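Plastine, Season One: Progress Report to the Bisht Fund
Prepared by Hemant Rathore, series producer, Jiltgate
7 May 2022

You asked for two pages and no adjectives. I've managed the first part.

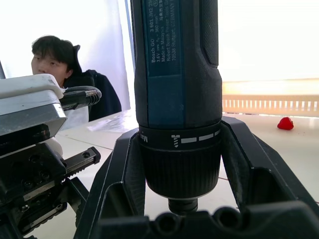 When I last wrote, in February, we had four finished episodes, a lead actor with a cold and a title you didn't like. We now have seven finished episodes out of ten, the lead has recovered, and the title is still Plastine. I know your board finds it sounds like a floor cleaner. We tried eleven other titles on the test audience and they liked every one of them less, including the one your board suggested.

Where we are

Episodes one through five are locked, mixed and graded. Six and seven have locked picture and temporary music. The temporary music is from a cowboy movie, which suits a drama about two sisters running a failing dinner theater better than any of us wants to admit to the composer. Eight is in the edit. Nine and ten are written, cast and scheduled, and the dinner theater set is still standing because we finally persuaded the owners of the building to let it stand. They wanted the parking spaces. We now rent the parking spaces too.

We have shot 39 days and have ten left. The original plan had us finished by now. Most of the slip came in the wedding episode, which I described in the application as "contained." It contained a live band, a fountain, a cake that had to fall over the same way every time, and 200 extras over two days. The cake fell over correctly on the sixth attempt. The fountain has been cut.

Cast

Both leads are signed through the end of the shoot and have agreed to the new dates. The older sister had a stage job lined up, and we came close to losing her for episode ten. The theater moved its rehearsals back a week and we moved our night scenes forward, so for four days she'll be working for both of us and sleeping for neither. Her agent has asked me to put in writing that we're grateful. We're grateful.

The actor playing the father has asked for more scenes. He's very good, and he is right that he should have had more, so he now has three in episode nine. His character dies in episode seven. The writers have solved this with flashbacks and a voicemail.

Test screening

We showed the first two episodes to an invited audience at the old Regent hall. We sent out 1,000 invitations and 647 people came, a far better showing than the free parking alone can explain. Everyone filled in a card on the way out. Most liked the sisters, and a large majority said they would watch a third episode. The character they liked best was the head waiter, who has nine lines across both hours. He now has a subplot.

The commonest complaint was that the first twenty minutes are slow. They are, and we've taken four of them out. The second commonest was that it was hard to hear the conversation in the kitchen scenes, which we have fixed in the mix. One card said only "no." We've filed it with the others.

Broadcaster

Konex has the first window, as you know. They've seen five episodes and sent notes on all of them. The notes on one and two were helpful and we took nearly all of them. The notes on episode four asked whether the dinner theater could be a restaurant. I replied that it couldn't, at some length, and then had a colleague shorten the reply before it went. Konex has since dropped the point and asked for a new poster instead, one with both sisters smiling. They're photographing it next week. I've warned the photographer that the characters don't speak to each other until episode six.

They haven't confirmed a date for the premiere. We were told fall, then "fall or after," and the latest email says "the coming season" without saying which. I'd rather not promise you a date on the strength of that. I have asked for an answer by the end of the shoot, and I'll pass it on when it arrives.

Money

The full statement is attached separately. In short, we are over on locations and extras, under on travel, and exactly on budget for catering, a line I suspect of being too tidy and have asked to see again. The overspend is covered by the contingency, with a little left. I'm not asking for more money in this report. I mention it because I understand it's customary to ask.

The second payment of your grant arrived and went to post-production, as agreed. The third falls due on delivery of episode eight. We expect to deliver that on time, provided the editor and the director can settle whether it ends on the phone call or just before it. I've seen both versions. I prefer the phone call and have been told this isn't a vote.

What could still go wrong

The night scenes in ten need dry weather. The band from the wedding episode has to come back for the finale, and the drummer has moved abroad, so we're looking for someone the same height. The song the sisters sing at the end is cleared for broadcast but not yet for streaming; the publisher's lawyers have had our letter for five weeks.

Next report

You'll get it two weeks after the last shooting day, with episodes eight and nine on a viewing link. The password for the current link is unchanged. Two of your board members have been using the same login, so if it says episode three is half watched, it may not be by you.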